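Skutorex patronage: change of arrangements for the November reception

The household office has confirmed that the annual reception for Skutorex, the hospital transport charity, will move from the long gallery to the garden rooms. The date in November is unchanged. Invitations already sent remain valid and will not be reissued.

Capacity in the garden rooms is 400, including staff and press. Each regional branch may nominate two guests. Branches that merged last year count as one for this purpose, with the exception of Zida and Boateng, which keep separate lists until their accounts are joined.

The receiving line will be limited to 30 people. Names must reach Lama Qudah in the patronage section with full titles and post-nominals, spelt as they should appear on the card. Corrections made on the day cannot be passed to the announcer. 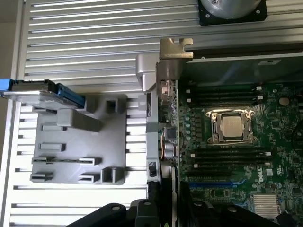 Light grey moulded tray on a slotted aluminium panel.

Dress is day dress or lounge suit. Hats are optional. Medals are not worn at this event, and the note to the contrary in the previous issue should be disregarded. Service dress may be worn by those attending in an official capacity.

The royal party is expected to stay for more than an hour. Guests should be in place before the arrival and should remain in their group until the party has moved on to the next. There are 12 groups, each with a host who makes the introductions. Hosts receive a separate briefing sheet.

Press places are allocated by rota. Clendik holds the pooled photography position and will supply prints to branches on request. Personal photography is permitted in the outer room only.

Gifts should be declared in advance on the usual form. Flowers from children do not need a form.

Nominations close on 2019-04-20. Late lists go to the reserve.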